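第3章　手紙で進む小説

この章で扱うこと
書簡体小説の「宛先」と「時差」
返事のない手紙をどう読ませるか
手紙を届ける仕組みを物語に組み込む
章末課題：往復書簡の断片を書く

前の章で視点の話をさんざんしたので、もう「誰が語るか」なんて聞きたくないという人もいるかもしれません。すみません、もう少しだけ付き合ってください。ただ今回は「誰に向かって語るか」のほうが主役です。

私は手紙でできている小説が昔から大好きで、授業でも毎年つい長くしゃべってしまいます。学生には「先生、またその章だけ予定が押してます」と言われます。押すんですよ、楽しいから！　教科書なら時計を気にしなくていいだろうと思って引き受けたら、今度は編集の方にページ数を気にされました。

さて、最初に読んでほしいのは、ブルギ・ブルンナーの歴史小説『塩の港、オルタンス』の出だしです。オルタンス（Oltance）は架空の港町で、舞台は帆船が塩を運んでいたころ。没落した商家の娘ヨハンナが、遠くの修道院に入れられた姉に宛てて手紙を書くところから始まります。全部で439ページ、その最初から最後まで地の文がひとつもありません。手紙と、手紙に挟まれた請求書と、途中で破られた下書きだけ。初めて手に取ったとき、私はぱらぱらめくって「これは疲れそうだな」と思い、しばらく棚に戻していました。結局読み始めたら夜中まで止まらなくて、翌朝の会議でひどい目にあったんですが。

冒頭の一通はこんなふうです。

「お姉さま、青い部屋は人に貸すことになりました。お母さまは何もおっしゃいません。わたしはお姉さまの櫛を自分の引き出しに移しました。お怒りにならないでください。ほかの人に使われるより、ずっとよいと思ったのです。」

短いですよね。でも、ここにどれだけのことが入っているか、少しゆっくり見てみます。

まず、ヨハンナは「青い部屋」が何なのか説明しません。姉は知っているからです。読者の私たちは知らない。知らないけれど、どうやら姉の部屋だったらしいと見当がつく。この「宛先の人は知っていて、読者は知らない」という段差が、書簡体小説のいちばんおいしいところだと私は思っています。普通の三人称で書こうとすると、作者はつい「青い部屋とは、姉が十五の年まで使っていた二階の部屋のことで」とやりたくなる。歴史ものだと特にそうです。調べたことは書きたいですからね（私もやります、ものすごくやります）。手紙の形にすると、この説明がとたんに不自然になって、書き手の手が止まる。妹が姉に向かって、姉の部屋の説明をするはずがない。

学生の原稿でいちばんよく見かける失敗が、まさにこれです。「お兄さん、ご存じのとおり我が家は三代続く織物商で、父は市の参事をつとめ」というやつ。ご存じなら書かなくていい！　私はこれを「ご存じのとおり病」と呼んで、余白に大きく「ご」とだけ書いて返します。返された側はたいてい首をかしげていますが、次の週にはもう通じるようになっています。

では、どうしても読者に伝えないといけない事情があるときはどうするか。ブルンナーのやり方のひとつは、宛先を変えることです。物語のなかほどで、ヨハンナは公証人にも手紙を出しはじめます。公証人は家のことを何も知らないので、彼女は家族の構成も借金の額も、順を追って書かなければならない。姉にはぼかしていた父親の賭け事も、ここでは日付つきで出てきます。同じ人間が、相手によってまるで違う書き方をする。読者は両方を読める立場にいるので、その差から彼女の性格を組み立てていくことになります。

ここで一度、自分の身に引き寄せてみてください。友人に送る「昨日はごめん」と、勤め先に出すお詫びの文面。どちらも自分の言葉のはずなのに、並べると別人みたいで、ちょっと恥ずかしくなりませんか。私はなります。その恥ずかしさは登場人物にも使えるので、覚えておいてください。

それから、書く道具のことも少しだけ。手紙を書いている人物には手があって、紙があって、ペンがあります。当たり前のようでいて、原稿になるとすぐ消えてしまう。ペン先が割れれば文章は途切れるし、インクが足りなければ字は小さくなるし、明かりが惜しければ用件だけになる。現代が舞台なら鉛筆でもボールペンでもかまいません。道具の都合が文面ににじむと、急に人が書いたものらしくなります。

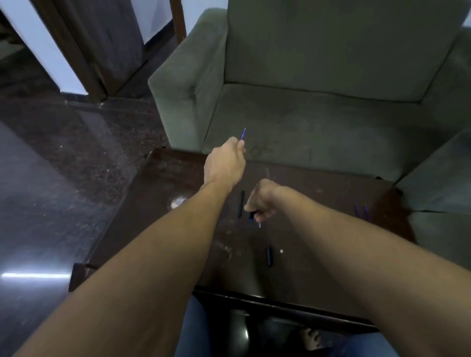
青い替え芯と、濃い青のペン軸

ブルンナーの小説には、ヨハンナが途中から急に句読点を打たなくなる手紙があります。理由はどこにも書いてありません。私は最初、感情の高ぶりなんだろうと思って読んでいました。ところが何通かあとで、雑貨商への支払いに「羽根ペン、掛けにて」という一行がまぎれている。ああ、ペンが傷んでいたのか、と。でも、高ぶっていたという読みも捨てきれないんです。この件は授業で毎回意見が割れます。どちらに決めてもらってもかまいませんが、決めたら根拠になる行を挙げられるようにしておいてください。

次に、時差の話をします。

手紙には、書いた時間と読まれる時間があります。そのあいだに何が起きるか分からない。歴史小説ではこの間隔が長いので、使い道がいくらでもあります。『塩の港、オルタンス』の修道院は山の向こうにあって、冬になると道がふさがるという設定です。10月に出した手紙が、雪どけまで届かない。姉は妹の婚約を祝う返事を書くのですが、それが着くころには、婚約はもうとっくに壊れています。読者はそれを知ったうえで、姉のうれしそうな文章を読まされる。つらいですよ。花嫁衣装の襟をどう縫えばいいか、こまごまと書いてあるんです。

ここで大事なのは、姉の手紙そのものは明るいということです。暗い言葉はひとつも出てきません。悲しいのは手紙の置かれた位置のほうで、もしこれが婚約の直後に並んでいたら、ただのほほえましい一通で終わっていたでしょう。書簡体の小説を書くときは、文面を直す前に順番を入れ替えてみるとよいです。私は手紙を一通ずつカードに写して、床に並べて、猫に踏まれながらやっています。

順番といえば、編集者のマルリース・ハスリンガーから聞いた話があります。彼女はベンウッド社（Benwood）で歴史ものを20年担当してきた人で、私の最初の本も見てくれました。その彼女が言うには、書簡体の原稿でまず確かめるのは、各手紙の日付と、届くまでの日数なのだそうです。文章を読むのはそのあと。「届いていない手紙に返事をしている人が、必ず一人はいるのよ」と笑っていました。私の原稿にもいました。しかも主人公でした。

彼女が見せてくれた古い持ち込み原稿は、992枚もある大作で、軍隊にいる息子と母親の往復書簡だけでできていたそうです。著者は配達にかかる日数を全部同じにしてしまっていて、戦場からでも隣町からでも、手紙がきっちり同じ早さで着く。ハスリンガーはその一点だけを書いて戻し、著者は日数を直しました。すると今度は返事のかみ合わないところがあちこちに出てきて、母親の心配がいつもひと足遅れになり、ほぼ全編を書き直すことになったのだとか。気の毒な話ですが、直した版のほうがずっと面白かったと彼女は言っています。私は読ませてもらえなかったので、そこは信じるしかありません。

届ける人のことも忘れないでください。手紙は勝手に飛んでいきません。誰かが運び、ときには途中で開け、ときには届けない。『塩の港、オルタンス』では、塩船の水夫が配達を引き受けています。彼は字が読めないことになっていて、ヨハンナも安心して何でも書きます。でも読み進めると、封の折り方がときどき違うと姉が書いてくるんですね。姉はただ「あなたは折り方まで雑になりましたね」と小言を言っているだけ。ここで背筋が寒くなった人は、手紙小説に向いていると思います。

こういう仕掛けは、地の文で「水夫はひそかに手紙を開いていた」と書けば一行で済みます。済むけれど、それでは読者の仕事がなくなってしまう。手紙と手紙の隙間で何かが起きていて、登場人物は気づかず、読者だけがそわそわしている、その時間をどれだけ長くできるか。私が授業で「まだ言わない、まだ言わない」とうるさく繰り返すのはこのためです。

ただし、我慢しすぎて最後まで伝わらないこともあります。私の失敗談をひとつ。以前、偽の手紙が一通だけまじっている短編を書きました。手がかりは署名の綴りの違いだけ。自信満々で友人に読ませたら、返ってきた感想が「誤植が一か所あったよ」でした。あれは落ち込みました。手がかりは、せめて場所を変えて二度は置くこと。片方は綴りでもいいので、もう片方は内容のほうに置いてください。

最後に、返事のない手紙について少しだけ触れて、詳しくは次の節にまわします。片方の手紙しか残っていない小説というのがあります。相手が書かなかったのか、書いたけれど失われたのか、誰かが燃やしたのか。読者は残ったほうの文面から、消えたほうを想像します。「あなたは馬の話ばかりなさいますが」と書いてあれば、相手は馬の話ばかり書いてきたんだな、と分かる。電話で話している人のそばに座っているようなもので、聞こえないほうの声が妙に気になるあれです。

節に入る前の準備として、次の課題をやってみてください。提出は4月25日、教室の箱に入れてくれれば大丈夫です。手書きでも印刷でもかまいませんが、手書きの人は私が読める字でお願いします。

準備課題
離れて暮らす二人を決め、片方が書いた手紙だけを3通書く。
時代と場所は自由。ただし手紙のなかで、その時代や場所を説明しないこと。
各手紙の余白に、出した日と届いた日をメモしておく（本文には入れない）。
相手が返事を一度出していることが、文面から分かるようにする。返事の中身は書かない。
書き終えたら順番を入れ替えて読み、いちばん印象が変わった並びを記録する。

読んでおくもの
ブルギ・ブルンナー『塩の港、オルタンス』より、冒頭から公証人への最初の手紙まで。時間のある人は、水夫が病気になるくだりまで進んでください。次の節では、そこから始めます。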